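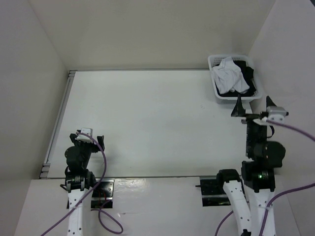

Who makes Estosari clothing?

Estosari designs its collections in its own studio and has them cut and sewn in two workshops, Trakier and Kuzmenko, which have worked with the house from its earliest seasons. Trakier is responsible for tailoring and outerwear. Kuzmenko is responsible for shirts, dresses and knitwear.

About Estosari

Estosari is an independent women's clothing company. It was established by the designer Margarida Falcão, who trained as a pattern cutter and spent the first part of her career making sample garments for other labels. The company remains privately held. Ms. Falcão continues to serve as creative director and approves every pattern before it is released to the workshops.

The first Estosari collection consisted of coats alone. Shirts were added the following year at the request of the shops that carried the coats, and dresses, trousers and skirts came after that. Knitwear is the most recent category and is still offered in a limited range of colors.

Our Approach to Design

Each season begins with a review of the patterns already in the archive. The archive holds 400 patterns, each filed with its original sample, the fabric record and the fitting notes. A pattern may be reissued without change, reissued in a new fabric, or revised. New patterns are introduced when the design team believes that the existing ones do not serve the purpose.

Estosari garments are cut with generous seam allowances and deep hems so that they can be altered. Linings are attached in a manner that permits their replacement. Buttons are sewn with a shank and a backing button on all coats and jackets, and a spare set is supplied with every garment.

The company does not place its name or any emblem on the outside of its clothing. The woven label inside the neck or waistband carries the name of the house, the size, and the initial of the workshop where the garment was made.

Fabrics

Estosari works mainly in wool, cotton, linen and silk. Most fabrics are ordered from mills with which the company has a standing agreement, and colors are developed with the mill before the season opens. Small quantities of unsold cloth from earlier seasons are kept in the studio and are used for pocket linings, facings and repairs.

Before a fabric is accepted, a test length is washed or cleaned according to the proposed care instructions, and measured before and after. The length is then made into a trial garment and worn by a member of the studio staff. Fabrics that pill, twist or lose their color are returned to the mill with a written report. The minimum order placed for a new fabric is 1000 yards, and for this reason a new cloth is usually planned for use in several styles. 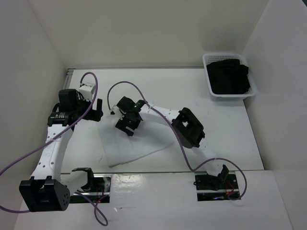
Care instructions are written in the studio once the wear trial has been completed. They are printed on a cotton label sewn into the left side seam, and a fuller version is available from any store that carries the collection. Customers are encouraged to follow the printed instructions for the first few cleanings in particular, as wool and linen settle during that period.

The Workshops

Trakier was a family tailoring business before it began making coats for Estosari. Its cutters work by hand for all patterned cloth and by machine for plain cloth. The pressing room was rebuilt in May of last year, and the workshop now handles all of the company's heavy outerwear under one roof.

Kuzmenko specializes in light fabrics. It makes the shirts for which the house has become known, including the Gimska, a collarless shirt with a pleated yoke and a concealed front. The Gimska has appeared in every collection since its introduction. It is offered in cotton poplin all year and in washed silk for the fall.

Both workshops receive their production schedules well in advance of delivery, and orders are not moved from one to the other at short notice. Members of the design team visit at the start of each production run and again when the first finished pieces are ready for inspection. Garments that do not meet the specification are corrected at the workshop and inspected a second time.

Sizes and Fit

The collection is produced in nine sizes. Estosari maintains its own size chart, which was last revised after a fitting program in which 2000 customers supplied their measurements through participating stores. The principal changes were a longer sleeve in the smaller sizes and a fuller upper arm throughout. Customers who own older garments may find that their current size differs from the one on an earlier label.

Trousers and skirts are supplied with an unfinished hem on request. Stores with an alterations service can complete the hem at the time of purchase.

Repairs and Alterations

Estosari operates a repair service for all garments bearing its label, whatever their age. Seams, buttons, hooks and fastenings are repaired without charge. Relining, reweaving and the replacement of zippers are charged at cost, and an estimate is provided in writing before any work is carried out. Garments should be clean when they are submitted. The normal period for a repair is three weeks, although relining a coat may take longer during the winter months.

Alterations that change the shape of a garment are referred to the workshop that made it. The initial on the neck label allows the studio to send the piece to the correct address.

Where to Find Us

The collection is carried by 40 independent stores. The company does not sell through outlet stores and does not hold seasonal sales of its own, though individual stores set their own policies. A list of stockists is kept up to date by the sales office and may be requested by mail or through the contact form.

The studio is open to wholesale buyers by appointment. Private customers are received on fitting days, which are announced at the beginning of each season.

Training and Employment

The studio accepts two trainees each year in pattern cutting. The position is paid and lasts eighteen months, of which six are spent at Trakier or Kuzmenko. Applicants are asked to submit a short letter and one garment of their own making, together with its pattern. Formal qualifications are welcome but are not required. Several current members of the pattern room entered the company by this route.

Open positions in design, production and sales are posted on the Careers page. Unsolicited portfolios are reviewed twice a year and cannot be returned unless return postage has been provided.

Press and Loans

Sample garments may be borrowed for editorial use. Requests should state the publication, the intended dates and the name of the person responsible for the loan. Samples are made in one size only and must be returned within ten days. The use of Estosari patterns, prints or archive photographs in books and exhibitions requires the written permission of the creative director.

Contact

General inquiries: use the contact form on this site
Repairs: include the neck label initial and a brief account of the damage
Wholesale: write to the sales office, giving the name and address of the store
Press: write to the studio, marked for the attention of the press desk

Page last revised Mar 23, 2024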